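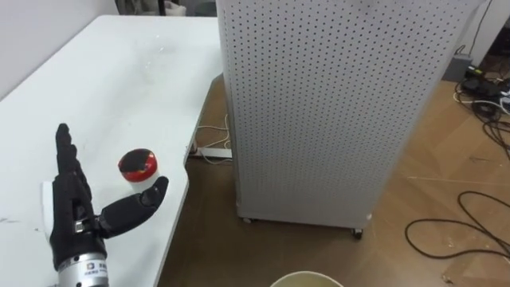

4.2 Clearing Small Objects

The second group of tasks concerns objects that a person puts away without thinking: packets, small lidded containers, cups. We selected this group after the interviews in the Gikora study, where participants named picking up small things from tables and shelves as the chore they would most like to give away. The control software was Drulari in all runs, with the same settings as in Section 4.1.

Each task was repeated 17 times. A run was counted as successful only when the object was placed in the target container and the robot kept its balance without help from the overhead support. If the operator had to correct the grasp, we counted the run as failed, also when the object arrived in the container later. This rule is stricter than the one proposed by Benedetti, and our numbers should not be compared directly with the numbers in that work.
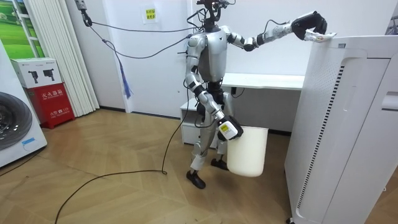
Figure 6. The robot with a small packet in one hand and a white container in the other.

Two-handed work was harder than we expected from the single-arm results. The planner must keep the container steady while the other arm moves, and small movements of the legs disturb both hands at the same time. In the posture of Figure 6, the packet is held just above the top of the air purifier, at shoulder height, while the container hangs at knee level by its rim. The distance between the two hands is large, and the arm has to come down close to the body before release. In 9 of the 17 runs with packets the task was completed. Most failures occurred in this lowering phase, when the packet turned between the fingers.

Lidded containers gave a different kind of error. The thumb often touched the object before the other fingers were in place, and the container moved on the smooth table. A slower approach reduced this effect — but it also made the run longer than most users would accept at home.

We do not conclude from these results that the chore is solved. The grasp model was trained on 4,000 grasps from the Prorside set, which has few thin or soft objects, and we think that this explains a part of the packet failures. Section 4.3 repeats the packet task with an extended training set.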